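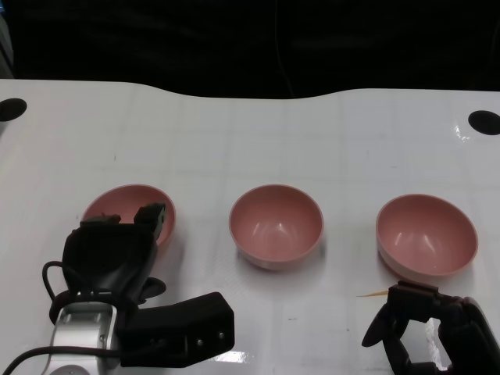
Three pink bowls on the gridded white top, left gripper at the first one.

Volbridge two-arm bench kit: setup and upkeep after six months
Posted Sunday, December 26, 2021

I bought the Volbridge kit in June expecting to be annoyed by it, and for the first weekend I was. The box claims you can be running in 60 minutes. Mine took most of two evenings, and a fair part of that went to cable routing, a subject the manual covers with one small drawing of an arm that doesn't match the arm I got.

The white top is my main complaint. It's glossy. I have no idea who signed off on glossy for a setup that works from a camera. Lamps throw bright patches on it wherever you put them, and the gray grid lines are so faint that I squint at them when I'm lining up the bases. Ajayi sells a matte sheet to go over it for $40. I think a matte surface should be in the box.

Calibration went better. You jog each arm to four grid corners, save, and repeat with the fingers closed. Do it with the grippers you plan to use, mounted and tightened. I did mine first and swapped the finger tips later, and everything landed short until I ran the whole thing again.

The grippers are black, the wrist they bolt to is silver metal, and the cables leave the housing in a loop. Leave that loop alone. I tied mine down neatly the first week and the left wrist faulted every time it turned past halfway. Cutting the tie fixed it. Visitación Aguirre, who has the same kit at her shop, had warned me about this in an email I read too late.

For practice pieces I use plain bowls. A rim is a good test of finger alignment: if one tip sits higher than the other, the bowl tips before it lifts. Start with one, and add the others when the first works from either side.

Upkeep is light so far. I check the small screws on the thumb block every other week and wipe the tips with a dry cloth. The log says 460 cycles since the last tightening, and one screw had backed out a quarter turn. The manual says to check yearly. I wouldn't.

Silberg makes a replacement tip set for $132 that I haven't tried, and at that price I'm in no hurry. The Skasum stand I looked at before this one was stiffer but needed its own controller.

Would I buy it again? On sale, maybe. Three stars, and the third is for the calibration routine.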